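Memory slots with a latch at one end only: how do I know a module is fully home?
Fonholm Hardware Help > Desktop boards and memory
Asked 20 March 2019. Viewed 146 times. 3 answers.
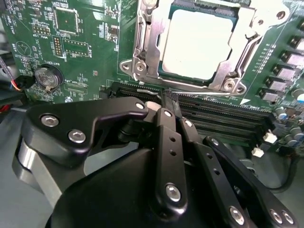 CPU socket with the memory slots next to it, white latches at the right-hand ends.

Question

I am rebuilding an older desktop on a green board out of an office machine. The processor is already in its socket with the retention bracket closed over it. The cooler is not on yet. The next job is memory and I have run into a problem I have not met before.

On the boards I am used to, there is a latch at both ends of each slot. You push the module down and both latches swing in and snap. On this board I can only find moving latches at one end. They are small white clips. At the other end of the slot I fitted the module to, there is only a fixed post with a groove in it.

I have one module in so far. It went in at the latch end with a click. At the fixed end there was no click, and the top edge of the module looks level to me, but I am judging by eye. When I powered up outside the case, with the cooler fitted temporarily, I got no display and a repeating beep. I took the cooler off again afterwards.

What I have tried:

Removed and refitted the module in the same slot. Same beeps.
Tried a second module of the same type in the same slot. Same beeps.
Checked that the notch in the module lines up with the key in the slot. It does.

Questions. First, should the fixed end click at all? Second, is there a way to confirm the module is seated that does not depend on listening for it? Third, does it matter which slot I use if only one module is going in? The board came without a manual and Ultard, who sold it, only list the socket type and the number of slots.

Modules are both 8 GB. Power supply is known good.

Answer 1 (accepted, score 21)

Taking your three questions in order.

The fixed end does not click. There is no moving part there, so there is nothing to make the noise. The post guides the edge of the module and holds it upright. All of the retention on that side comes from the contacts gripping the board edge and from the latch at the other end holding the module down. One-ended slots are common on boards where a full-length graphics card would otherwise foul the second latch.

The drawback is that the latch can close with the fixed end sitting slightly high. The latch only tells you about its own end. With a two-latch slot you would see the second latch standing open.

To fit a module in this kind of slot:

1. Switch off at the wall and press the power button once to discharge the supply.
2. Put the board on something flat and firm. If it is lying on its antistatic bag over foam it will flex, and the module will not go in square. If it is in the case, check that all the stand-offs are present under the mounting holes near the slots.
3. Open the latch fully.
4. Slide the fixed end of the module into its groove first, with the module upright. Do not lean it.
5. Press down over the fixed end with a thumb until it stops moving.
6. Press down over the latch end until the latch closes unaided. Do not pull the latch shut with a finger.
7. Go back to the fixed end and press again, firmly. If it moves at this point, it was not seated before.

To check it without relying on sound, get your eye down to board level and look along the slot from the side. The gold contacts on the module should be almost entirely hidden, and what remains visible should be an even line from one end to the other. If the line gets wider towards one end, that end is high. A strip of paper is useful too. Lay it along the top of the slot against the module and compare the height at both ends.

As for which slot, yes, it can matter. Many boards will start with a single module anywhere, some will not. Look for printing beside the slots. If they are marked with a letter and a number, the usual single-module position is the second slot of the first channel, often counted as second from the processor. Office boards vary more than retail ones, so if that fails, go through every slot in turn with one module. Switch off at the wall each time.

Write down the beep pattern as well. A steady repeat normally means memory not detected, but the meaning depends on who wrote the firmware.

Comment from the asker: Pressing the fixed end again moved it by a visible amount, possibly a millimetre. Beeps have changed to a single one. Still no display, but I had the monitor in the wrong output. Will report back.

Comment from the asker: Display is up and the first module is recognised at full size. Second module also fine in the next slot of the same colour. All of the slots are black, I should add, so by colour I mean the paired marking on the board. Accepting this.

Comment: "Of the same colour" is going to confuse people. Edit it if you can.

Answer 2 (score 8)

Clean the contacts. I had the same beeps on a Rernport board in January and it was dirt on the module edge. Isopropyl alcohol on a lint-free cloth, wipe away from the centre, let it dry completely. Some people use a pencil rubber. It works but leaves crumbs, and if the crumbs end up in the slot you have a worse fault than you started with.

Also check the modules are the right generation for the board. The notch is in a different place on each, so a wrong one should not go in at all, but it is possible to force it if you press hard enough. Registered server memory will often fit a desktop slot and not work. Look for the part number on the label.

Comment: The notch was already checked in the question. The point about registered memory is a fair one.

Answer 3 (score 0)

Could be the processor socket. If the cooler has been on and off, the pressure changes and you can lose a memory channel. I would loosen the bracket, lift the lever, take the processor out and look for bent pins with a torch held low. I spent around 60 minutes on memory with a Gronow machine before finding one bent pin in the corner.

Comment: Reasonable, but only after every slot has been tried. Opening the socket is the easiest way to bend a pin that was straight.

Comment: Agreed, leave it shut unless the same channel fails with both modules.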